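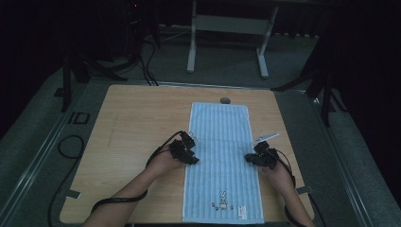

Hand-worn grippers on a striped towel, Bilell student project, Plorkenport Technical College

Call for Participants: Household Tasks Project, Fall Term

The Bilell student project at Plorkenport Technical College invites applications from adults who wish to take part in its fall recording sessions. Bilell is run by second-year students in the Robotics and Automation program and is supported by the Sibiya Fund for Applied Learning. The recordings are used in class to teach a two-armed robot to handle towels and other soft household items.

Participants wear a gripper on each hand and carry out short tasks at a table, following spoken instructions from a student operator. Each session lasts 2 hours, including a break. No technical background is required, and both left-handed and right-handed applicants are welcome.

Applicants must:
be at least 18 years of age;
have full use of both hands and be free of recent wrist or finger injury;
be able to stand for up to 30 minutes at a time;
remove rings, watches and bracelets before each session.

Participants receive $200 on completion of four sessions. Payment is made in December. Those who withdraw early are paid for the sessions they have attended.

Sessions are held in the Curndale Building, Room 2373, on the main campus. Free parking is available behind the building after 4 p.m. The entrance is step-free.

The project aims to collect more than 2000 task recordings by the end of the term. Recordings show the hands and forearms of the participant and the work surface. Names are stored separately – a consent form will be provided before the first session.

To apply, complete the participant form at the Curndale Building front desk. Please state the hours at which you are available. Current students of the Robotics and Automation program are not eligible.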